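## 4. Setting up the Bunnag floor stand (store copy)

Rev notes from Alfredo Agbayani, April. Replaces the old section 4, throw that one out. The header card steps moved, see 4.3.

One person can do 4.1. Get two for 4.2. Do it before open if you can, the carton takes up most of an aisle.

### 4.1 Before you start

Open the carton from the side marked TOP FLAP, not the end. The end is glued and you will tear the base tray.

Lay everything out flat:

- base tray (heaviest piece, brown inside)
- back panel, folded once
- two side wings, left and right are NOT the same
- shelves, 6 per stand
- shelf clips, bag of 26
- header card, in the tissue
- price strip, rolled

Two clips in the bag are spares. If the bag is short by more than that, call Terkico before you build, don't borrow from the next carton. Last round we had three stores do that and then nobody's count was right.

**Note:** Stands packed for Rultstead stores have the taller header. Same base, same shelves. Part label on the tissue ends in R.

### 4.2 Building the stand

1. Fold up the base tray. Long sides first, then short. Tabs go in from the outside.
2. Drop the weight board in the tray. Printed side down.
3. Unfold the back panel and stand it in the rear slot. Push until the score line is level with the tray edge. It's a tight fit, push straight down and keep your hands low or the panel will crease.
4. Left wing. Slide the hooks into the back panel slots and pull down to lock.
5. Right wing, same way. Second person holds the back panel here.
6. Put in the shelf clips, 4 to a shelf, working bottom up. Flat face toward the shelf.
7. Set the shelves. Lip to the front. Bottom shelf goes in first and squares up the whole thing, so if the wings look off don't worry til that one's in.

**CAUTION:** Do not lean on the stand or move it by the wings. Lift from the base tray, both sides.

**CAUTION:** No box cutters once the back panel is up. Print is on the outside face and there's no reprint budget on this run.

If a hook won't lock, take the wing off and look at the slot. Usually there's a bit of scrap board still in there. Poke it out with a pen. 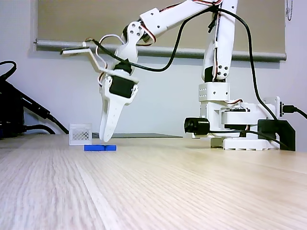 Load from the bottom. Heavy cartons on shelves 1 and 2, blister packs on 3 and 4, small stuff up top. Max load is 7 lb per shelf, and that's with all four clips in. The Amo gift sets run heavy so keep those to one row, facing out, on shelf 1 only.

### 4.3 Header card and price strip

1. Take the header out of the tissue. Clean hands, the gloss picks up everthing.
2. Bend the two feet back along the score. Just to the line, don't fold them flat.
3. Feet go into the top slots of the back panel. Logo forward.
4. Check it from 6 feet back. If it leans, pull it out and bend the feet a little more.
5. Price strip: peel 3 inches of backing, line up with the left end of the shelf lip, then peel and press as you go. Peel it all at once and it will stick to itself.
6. Trim the right end with scissors.

Rultstead header only: add the brace (flat piece with one notch) behind the card before step 3. Notch goes up.

**Note:** Price inserts come separately from the Amo rep. Don't tape handwritten ones to the strip, the adhesive lifts the print. Leave it blank til the inserts get there.

### 4.4 Placement

- End cap or open floor. Not against a cooler, the board goes soft.
- Keep the base back from the mop line. If your floors get machine scrubbed, use the plastic skirt (order from Terkico, ask for the Bunnag skirt).
- Leave 36 inches of clear aisle on the shopping side, more if your local fire code wants it.
- Out of direct sun if possible. The red fades first.

### 4.5 Quick check before you walk away

- Stand doesn't rock. If it does, weight board is probably sitting on a tab, unload and redo step 2.
- Both wings locked all the way down
- 4 clips under every shelf
- Header straight
- Carton and tissue off the floor. Keep the carton if your store is on the return program.

Snap a picture of the finished stand, front and one side, and send it in with your store number in the subject line. No number and it goes in the wrong folder.

### 4.6 Missing or damaged parts

Dented corner on the base tray: use it, turn that corner to the wall. Torn back panel: stop, don't tape it, request a new one. Shelves and clips ship same day if the request is in before 2 pm. Headers take longer. Put the part label number on the form, not "the big piece".

Takedown is in section 5.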